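Chapter 5
Choosing a Hand-Held Gripper Kit

A hand-held gripper lets a person do a task by hand while a camera on the tool records the view between the fingers. Several firms sell these as kits. In this chapter we review the Tremier kit from Umton, which ships with two padded fingers and a 30-page setup guide. The base price is 400 dollars, or 564 with the spare linkage set.
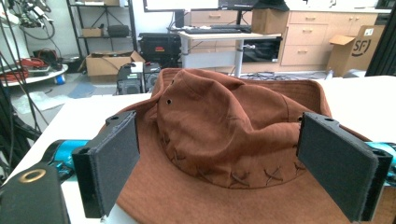
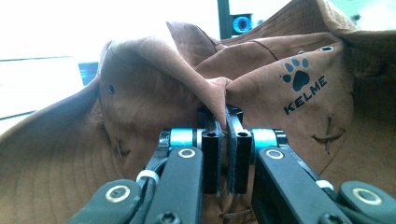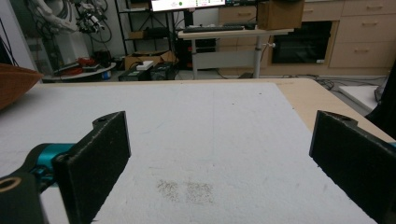 Figure 5.1 Views from a camera on a hand-held gripper. The first two show work with a brown hat; the third shows the fingers apart over a white board.

Soft goods are a hard test for any two-finger tool. Fabric folds, and the grip point moves with it. Section 5.1 covers finger pads and how to replace them. Section 5.2 compares the kit with the older Pace model.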